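Prellside 21 Toaster Oven: Six Weeks of Rolls, Toast and Reheating

Category: Countertop ovens
Finish tested: black

The Prellside 21 is a compact toaster oven with a rated capacity of 21 liters. It sits in the middle of the company's range, above a smaller model with no convection fan and below a larger one with a rotisserie fitting. I bought it in October to take over the jobs that don't justify heating a full-size oven: bread rolls, toast, leftover slices, the occasional tray of vegetables. It replaced a Kasine that was nine years old and had lost its lower element.

Setup

The oven came with one rack, one enameled tray and a crumb tray. The manual asks for an empty run at full heat before first use. Mine smelled of hot oil for most of that run and had cleared by the second. Feet are fixed, not adjustable, and on a counter that is slightly out of level the unit rocked until I put a folded piece of cork under one corner.

The power cord is short. Anyone with outlets at the far end of the counter should measure before buying. The manual also specifies clearance at the back and both sides, and the side clearance is the one that caught me out, as the Kasine had been pushed up against a bread bin.

Temperature

I checked the thermostat with a probe clipped to the center of the rack. Set to 200 Celsius, the oven overshot during preheat, then settled into a cycle that stayed close to the setting. The overshoot matters for anything that browns fast. My practice now is to wait for the second time the indicator goes out before loading. At low settings the swing is wider, and I would not use this oven for drying fruit or holding plated food.

Preheat is quick compared with a built-in oven, and a little slower than the Hallholm compact I used in a rental kitchen last year. The Hallholm has a smaller cavity, so the comparison is not quite a fair one.

Bread rolls

Most of my use has been with rolls, both part-baked ones from the store and homemade ones made from 500 grams of flour and frozen after baking. Rolls are a good test for a small oven. The tops rise toward the upper element and show uneven heat well before the inside is done.

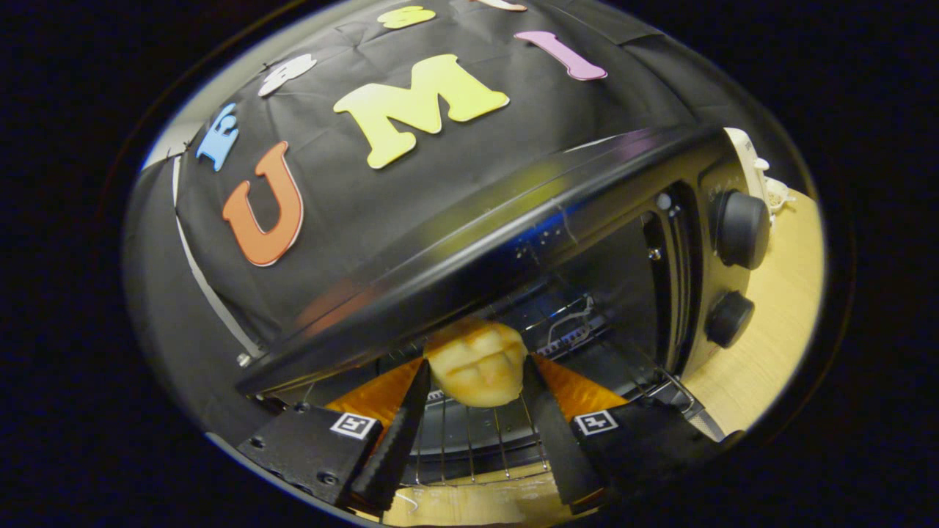 A single roll at the oven opening. Browning is mostly along the top, with one darker spot lower down.

With the fan on, tops colored evenly from left to right. Front to back was less good: rolls nearest the door were paler, and I turn the tray once at the midpoint. With the fan off the difference was larger. Frozen rolls did best at a lower setting with no fan, finished with a short burst of top heat. Straight from the freezer at full heat, the crust set hard while the center was still cold.

Part-baked rolls take less time than the packet says. I start checking two minutes early.

Toast

Adequate. The toast setting runs on time alone, so a second batch comes out darker than the first at the same dial position. I turn the dial back one step for the second round. The underside shows rack lines, as in every oven of this type I have owned. If toast is your main use, buy a toaster.

Controls and door

The dials set temperature, function and time. Markings are printed and show no wear so far. The timer must be turned past the ten-minute mark and back for short settings, an old habit of mechanical timers that Prellside could have fixed by now. The bell is loud enough to hear from the next room.

The door opens downward and holds at full open only - there is no halfway stop. The handle stays cool enough to touch. The glass does not.

Cleaning

The crumb tray slides out from the front, an improvement on the Segura I had before the Kasine, which had to be tipped. Enamel on the baking tray wipes clean with dish soap. The back wall around the fan cover is awkward to reach, and baked-on grease there needs a small brush. Nothing supplied is dishwasher safe.

Good: accurate once settled, even browning across the width with the fan on, front crumb tray
Less good: preheat overshoot, short cord, paler results near the door, fixed feet

Rating: 71 out of 100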